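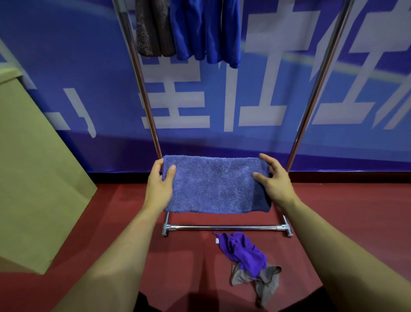

Oken terry towel in periwinkle, folded by hand, with the Candgate rack behind.

Oken Terry Bath Towel – Periwinkle Blue
Sold singly or as a set of 3

We have carried a lot of towels at Zivstead over the years, and the Oken is the one our customers keep coming back for (usually because somebody in the house has claimed the first one!). It's a proper, old-fashioned terry with loops on both sides, thick enough to feel like a treat after a bath and still easy enough to fold into a tidy strip that fits on a narrow shelf. The blue sits somewhere between cornflower and lavender, and it's a friendly color that gets along nicely with white tile, pale wood and all the odds and ends that end up in a bathroom.

The cotton is woven for us by Ortuño, a small mill we've been buying from for as long as we've had a shop. Rocío Arrieta, who does our buying, went through more blues than she cares to remember before settling on this one, and she still has the rejected samples in a drawer in case we change our minds. We won't.

Details
100% cotton terry, looped on both sides
Weight: 600 grams per square meter
Hemmed on all four edges, with a hanging loop on one short side
Color: periwinkle blue
A lighter hand towel in the same color comes in at 300 grams per square meter

Washing and folding
Wash it once before you use it, on warm, with other blues or by itself. Please go easy on the fabric softener – it coats the loops and the towel stops drinking up water the way it should. A medium dryer is fine, or hang it over a rail with plenty of air on both sides and give it a good shake when you take it down. For a shelf, we fold ours lengthwise first and then across, and press the ends in with both hands so the edges line up. A plush towel will always puff back a little, and we rather like that about it.

If you catch a loop on a ring or a zipper, snip it level with small scissors and leave it be. Pulling makes it longer.

The Candgate rack
We get asked about the rack nearly as often as the towel, so yes, it's one of ours too. The Candgate is a freestanding clothes rack in shiny stainless-steel tubing, with two uprights, an upper rail for hanging, a crossbar down at the base, and short foot bars with rounded caps. It's a handy thing to have in a laundry room or a spare bedroom, and it wipes clean with a soft dry cloth. You'll find it on its own page under Laundry and Hallway.

From a customer
"Bought one in December for the guest room and came back for the set. They've been through the wash every week and they're still lovely and thick." – Ignacio Manzano

Orders are packed at our own shop, and unwashed towels can be returned with the tag still on. Matching bath mats are on the next page.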